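What Is a Publicity Stunt?

Sometimes a singer or an actor does something so odd that everyone starts talking about it. They might wear a very strange outfit, or start a silly argument with another famous person. When the main reason for doing it is to get attention, people call it a publicity stunt.

"Publicity" means getting noticed by the public. A "stunt" is something surprising or daring. Put the two words together and you have a surprising thing done so that people will notice.

Why do famous people want attention?

Singers, actors and TV hosts earn money when people buy their songs, go to their movies or watch their shows. If people forget about them, they may get less work. A star with a new album coming out in November might try to get into the news in October, so that fans are already thinking about the star when the music goes on sale. 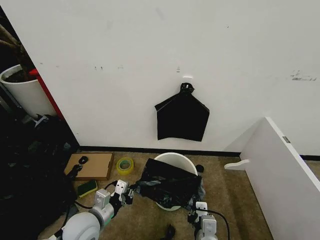 Most stars do not plan their stunts alone. They pay a person called a publicist, whose job is to get them into the news. Reginald Pettigrew was a publicist for 18 years, and one of the people he worked for was a singer called Lill. He says the best stunts are cheap and make people ask questions. A publicist could take something as plain as a black garbage bag, knot it at the top, hang it from a small white hook on a wall, and have a star post it with no words at all. Fans would start guessing. Is it a clue? Is it the cover of the new album? By bedtime there might be 1000 comments, and the star has not said a thing.

Are stunts a kind of lie?

Some are and some are not. If a band plays a free concert on a roof, the concert is real and everyone can enjoy it. If two stars pretend to be angry with each other, the people reading about it are being fooled. Jaanus Stankevičius, who plays drums in the band Zistudden, once told reporters he was quitting. He came back 10 days later with a new song. Many fans were happy, but some felt tricked and said so.

How can you tell?

You can't always be sure. Look at the date of the story and find out if the star has something new to sell. See if the story comes from more than one place. If the only person talking about it is the star, wait a few days before you believe it.

Words to know

Album: a group of songs sold together
Celebrity: a famous person
Publicist: a person whose job is to get someone noticed
Rumor: a story that gets passed around and may not be true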